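Undora, week 9: counter resets
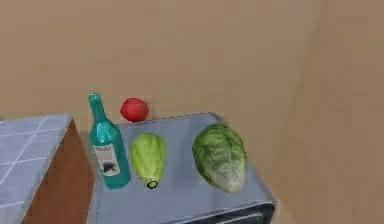
Bottle, tomato, pale head, cabbage on the metal counter.

Posted 3/21/25

I spent most of this week's club time on the reset code for our simulated kitchen. The task set for the Fletemthorpe student round is pick and place with groceries, and the old reset put every item at the same coordinates each time. Our policy learned the coordinates. Move the cabbage a few inches and the success rate fell apart.

The new version draws a position and a yaw angle for each item, then checks for overlap and tries again if two of them collide. I ran 400 resets overnight. In 66 of them something ended up over the counter edge, usually the tomato, which rolls. I raised its rolling friction and added a short settling period before the episode starts - long enough for things to stop moving, short enough that Vasilis Berisha won't complain about my share of the lab machine.

The bottle is a separate problem. Its collision shape was one convex hull, so the neck was treated as much wider than it is. I split it into two cylinders, body and neck. Grasps planned near the top now close where they should.

We have 1,115 demonstrations recorded with the old resets. I'd keep them for pretraining. Vasilis wants to drop them. We'll train both ways and compare before the May round.

Still open: the leafy items use the same mass, and the cabbage should be heavier. I'll fix that on Monday.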